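Robots at work: who does what at Cloketlow?

Cloketlow is a company that checks and packs sets of kitchen things. Some sets are for people moving into their first flat. Others are play sets for nurseries, with pretend food in them. Every set has to be complete before it leaves the building. If a set should have a colander, two cups and a banana, then it must have a colander, two cups and a banana.

Until last August, all of this was done by hand. Now part of it is done by robot arms. This page explains what changed, and what the people there do now.

What is automation?

Automation means giving a job, or part of a job, to a machine that can do it without a person guiding every move. A dishwasher is automation. You load it and press a button, and it follows its steps. You still have to load it and put the plates away, so only part of the job has been automated.

Most workplaces are like the dishwasher. A job is made of many small tasks, and some of them suit a machine better than others.

Breaking a job into tasks

Before any robots arrived, Gudrun Isaksson wrote down every task on the packing line. She is an engineer, and she spent weeks watching and taking notes. Her list had 29 tasks on it. These are some of them:

Open the delivery box.
Take out one item.
Look for cracks or dirt.
Decide which set the item belongs to.
Put it in the right tray.
Close the tray and stick on a label.
Answer the phone when a shop asks where its order is.

Sticking on a label is the same every time, so a machine can do it easily. Picking up an item is harder, as the items have different shapes. Answering the phone is harder still. The caller might be worried, or might have the wrong order number, or might want to talk about something else.

How a robot arm picks things up

A robot arm has joints, a bit like your shoulder, elbow and wrist. Each joint has a motor. At the end of the arm is a gripper, which opens and closes. A camera sends pictures to a computer, and the computer works out where each item is and where the gripper should go.

The system at Cloketlow is called Kun. It has a list of items it knows, and for each one it stores a way of holding it. A mug can be held by the rim or the handle. A plate lying flat is difficult, because there is not much to hold, so the gripper has to take it by the edge. A plate with something resting on it is harder again. The computer must see that there are two objects and move the top one first.

Colanders caused trouble at the start. The computer looks for edges, and every little hole in a colander has an edge of its own. Kun needed a lot of practice before it treated all those edges as parts of one object.

Practice

Robots do not practise as you do, but the idea is similar. The items are set out on a table in a mixed-up way, the arm tries to pick one, and the computer records whether it worked. Then the items are moved and it tries again. For the kitchen sets, Kun did 3000 tries before it was allowed near a real order.

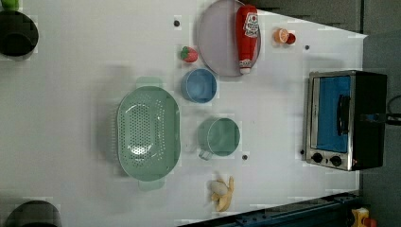
Helge Haugland used to pack trays. He now prepares the practice tables. He chooses the items, decides how to spread them out, and makes some layouts easy and some awkward. An awkward layout might have a bottle lying down, or two small things touching. He packed by hand for years, so he knows which items get muddled up, and he puts those close together on purpose.

What changed for the people?

Some things got better. Lifting and turning all day made people's wrists and backs sore, and the arms now do most of the repeated lifting. Duyên Bùi, who checks finished trays, can sit down for part of her shift.

Some things got harder. When an arm stops, the whole line waits until a person finds out why. The area is also noisier than it was, and staff must stay behind a yellow line while the arms are moving. Stellan Granström says he misses talking to the person next to him - there is an arm there now.

The number of packing jobs went down. Some packers learned to run Kun, a few moved to the phones, and two left to work elsewhere. When a company automates, it has to decide what training to offer and who gets it. The robot does not make that decision.

Who is responsible if a robot makes a mistake?

A person is. If a tray goes out with a cup missing, the shop telephones Cloketlow, and someone there has to put it right. Each finished tray is still looked at by a checker, which takes some 40 seconds.

Words to know

Automation: a machine doing a task without being guided at every step.
Gripper: the part of a robot arm that holds things.
Joint: a place where an arm can bend or turn.
Task: one small part of a job.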